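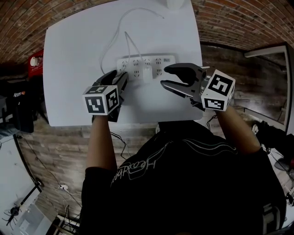

netcord7
Anyone else at Trumville vs Haberkorn in May? 2,972 in the gym and we still dropped the fifth set. I'm blaming the serving!

backrow_bea
Nah, serving was fine. Our middles were late all night.

netcord7
Late to WHAT, the passes were in the bleachers lol
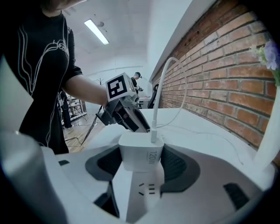
setterdad141
Middles get my vote too (sorry netcord). My stream died in the fourth set, so I only heard the end on radio. Should've had a 120W adapter in a power strip like the white one there.

backrow_bea
See, two against one.

Last updated 7 months ago
3 replies · 0 shares
Back to top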